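Skimutgate: what we changed in the grasp stack and why
Speaker notes, Thursday session, 25 minutes plus questions
Speaker: Colton Després

Slide 1. Title

Say name, say team. I work on the planning side of Skimutgate, which is the software layer between the camera and the arm controller. Wullotley does the perception models, and I will talk about their output but not about how they train.

Mention that the slides will be on the shared drive. Ask people to hold long questions, short ones are fine any time.

Slide 2. Where we were in January

The old stack was one process. It took a camera image, ran detection, picked a grasp, planned a path and sent joint targets. If any part was slow, the whole thing was slow.

The control loop wanted a new target every 20 milliseconds, which is 50 times a second. Detection took 152 milliseconds on the workstation we had. So the arm was getting the same target over and over, and then a jump. We hid that with a smoothing filter. The filter made motion look fine and made the gripper arrive late.

Pause here. People who used the old stack will remember the late closing. Let them nod.

Slide 3. What we split apart

Four processes now.

Perception publishes objects with a pose and a confidence. It runs as fast as it can and puts the capture time on everything.

The scene keeper holds the current belief about the table. It is the only process allowed to write to that belief. Everyone else reads.

The planner asks the scene keeper for a snapshot, plans against the snapshot, and returns a trajectory with the snapshot number attached.

The controller tracks the trajectory. It knows nothing about objects.

If someone asks about the message layer: we use Somogyi, the in-house one. We looked at replacing it and decided the split was enough work for one quarter.

Slide 4. Capture time

Spend two minutes on this one even if running behind.

The old code stamped a detection when detection finished. The arm had moved by then. We were combining a camera pose from now with an image from 152 milliseconds ago, and the object position in the base frame came out wrong by however far the camera had traveled. With a camera on a moving head the error is worst right after a turn, when the head is still settling.

The new code stamps at exposure and looks up the head pose at that stamp. It needed a pose buffer and a clock check at startup. Fewer than a hundred lines. It fixed more grasps than anything else on the list.

There is a failure case. If the clocks drift apart, the lookup returns a confident wrong answer. The startup check will refuse to run if the offset is too large, and we repeat the check between tasks. We do not repeat it during a motion.

Slide 5. Scene keeper rules

Read these from the slide, do not paraphrase.

An object that is seen updates its pose. An object that should be visible and is not seen loses confidence. An object that is behind the arm keeps its confidence and its last pose.

The third rule is the one that took time. Perception does not know where the arm is, so it reports a hidden object and a missing object the same way. The scene keeper renders the arm model from the current joint values into the camera view and compares. If the last known object position falls under the arm mask, we leave it alone.

Before this rule, the target would vanish from the scene as the gripper came down, the planner would abort, the arm would back off, the target would come back, and so on. There is a recording of it doing this for over a minute. Do not play the recording, it takes too long to load in this room.

Slide 6. Partial occlusion

Harder than full occlusion. When a finger covers one side of a round object, the detector still sees most of it and fits a smaller shape, shifted away from the finger. The planner then moves the gripper to center on the shifted shape. That covers a little more of the object, or a little less, and the fit moves again.

Our fix is dull. Once the gripper is inside the pre-grasp distance, the object's size is frozen and only its position may change. If more than a set share of the outline is under the arm mask, position is frozen too. The share is a parameter per object class. We tried learning it and the hand-set values were just as good.

Wullotley have a model that takes the arm mask as an extra input. It looks promising in replay. It is not in the release.
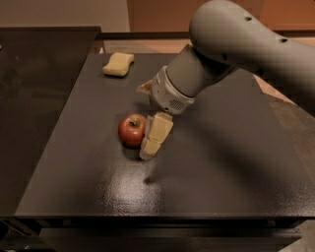
With open fingers on either side of the target, the planner has two questions to answer. Is the object between the fingers, and is it near the middle? The old planner only asked the first one. An off-center object gets pushed by whichever finger touches first. A box will slide and square itself up. A round object rolls, and after that the snapshot is out of date.

So the planner has a centering step. It compares the frozen object position to the midpoint of the fingertips, and if the difference is over tolerance it makes a small sideways correction before closing. The correction is planned at reduced speed and checked against the table surface, with the fingertips as separate collision shapes.

The fingertips matter. The old collision model was a single box around the whole gripper, so any low approach was reported as a collision with the table. People got around that by turning table checks off. Please do not do that any more. The new model has separate shapes for the wrist, the housing, each upper finger and each tip. It costs more to check and it lets you keep the checks on.

Slide 7. Other objects on the table

The scene keeper tracks everything perception reports, and the planner treats anything that is not the target as an obstacle. For irregular objects we use a convex hull with padding. That wastes space around curved outlines. On a crowded table it can block a good path, and on a table with two or three things on it you will never notice.

Shadows and reflections: a shiny surface gives the depth sensor bad returns, and the old stack would sometimes turn those into small phantom obstacles. The scene keeper now wants a new obstacle to show up in consecutive observations, from at least two head poses, before it enters the belief. Targets skip the second part. If you see your planner route around nothing, turn on the belief overlay and check for a phantom before filing a bug against planning.

Slide 8. Replay tool

Urneck is the replay tool. It reads a Somogyi log and runs any one of the four processes against it with the others played back from the recording. You can swap in a new planner and see what it would have done with the same snapshots.

Limits: it cannot tell you what the arm would have touched. After the first point where the new plan differs from the recorded one, the images no longer match. Urneck marks that point with a red line on the timeline. Look at results to the left of the line only.

Show the timeline view if the demo laptop is working. If not, skip to slide 9.

Slide 9. Results

We ran the same pick list on the old and new stacks, 75 attempts each. Say clearly that this is one robot, one table and our own objects.

Aborted approaches went down the most. Most of the aborts that remain are inverse kinematics failures near the edge of reach, and those belong to me. Average time per pick is almost unchanged. The centering step spends what the split saved. I think that is a fair trade and some of you will not.

Failures by cause are in the backup slide. Do not go through them one by one.

Slide 10. What is next

Planner: keep the last good arm configuration as a seed when reach is tight.

Scene keeper: confidence decay should depend on how long the view has been clear. At present it depends on message count, so a faster detector makes objects disappear sooner. Known bug, it has a ticket.

Controller: expose measured finger effort on the same clock as joint state. Right now it comes on its own topic with its own delay, and contact detection is worse for it.

Tooling: Urneck needs a way to compare two replays side by side. Looking for someone to take this. It is mostly interface work.

Slide 11. How to move over

Old configuration files load with a warning. The smoothing filter setting is ignored. If you had tuned gripper close timing to make up for the filter, set it back to the default first, or the fingers will close early.

Run the clock check by hand once before your first session. The command is on the slide.

Questions

Likely ones, with short answers.

Can it run on one machine? Yes, all four processes on one machine is the tested setup.

Does it need depth? Yes.

Can two planners read the same belief? Yes, reads are free. Only one may send trajectories.

When does the old stack go away? It stays in the repository through the next release, with no fixes.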